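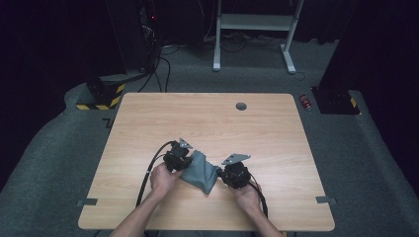 My mom has been in memory care at Plamumside since April, and in that time I've bought a lot of gadgets that promised to make life with dementia easier. Most of them are in a closet now. The Dudek one-button music player is the one that stayed in her room, so I figured I'd write it up properly for anyone else shopping at midnight like I was.

Quick background. Mom taught piano for years and still hums all day long, but a normal radio is too much for her. She turns a knob, gets static, gets upset, and that's the end of the music until one of us comes by. The Dudek has one big button on top. Press it, music plays. Press it again, music stops. The volume control is behind a little door on the back, so family sets it and then it's left alone (I was so happy about that door!).

Setting it up took me most of an evening. You plug the player into a computer and drag your songs over, and that part is fine. What got me was the order. It plays songs by file name and ignores whatever order you had them in, so my carefully planned list came out as a total jumble. I ended up renaming 353 songs, grumbling the whole time. The box says it holds 2,000, and I can't imagine filling it, but my sister-in-law Lucyna Walczak bought one for her dad and has 1,767 on there already -- all polkas and church music, as far as I can tell.

Sound is good, not amazing. Voices come through clear, and piano is nice. Anything with a lot of bass gets muddy if you turn it up. Mom likes it pretty low anyway, and her roommate Barbara Sikora has never complained, though she does put in requests. We've added some show tunes for her.

The button itself has a soft click to it and takes a firm push. For Mom that's okay. If your person has bad arthritis I'd want them to try one first, which I know is hard to do with something you order online. Fathima Haque, the activities director at Plamumside, let us borrow the one from the day room for a weekend before we bought ours, so it's worth asking whether your place has one lying around.

Now the stuff I don't love. The power cord is way too short. It doesn't reach from the outlet to Mom's dresser, so we had to move the dresser, and she was not a fan of the dresser moving. There's no battery at all, so you can't take it out to the patio. And when the power blinks, it goes back to the very first song. For us that's a slow waltz, and I have now heard it more than I've heard any other piece of music in my life.

I did call customer service once, when ours quit playing on a Monday morning. I was on hold for 15 minutes, then got a really patient woman who had me hold the button down until it reset. It's been fine from then on. I wish that trick was in the booklet, which is tiny and mostly warnings.

We tried the Jernholm player before this one. It's prettier and the sound is richer, but it has three buttons that all look alike, and Mom would press them one after another and then hand it to me. Back it went. If your parent is in the earlier stages and can handle a few buttons, I'd look at it, because it does remember where you left off.

Would I buy the Dudek again? Yes, I would. Some days she presses the button on her own before I even get my coat off, and some days she doesn't touch it and I press it for her. Four stars from me, and I'd give it the fifth for a longer cord. Oh, and name your files with numbers at the front before you copy them over -- use 001, 002 and so on, or you'll be doing it twice.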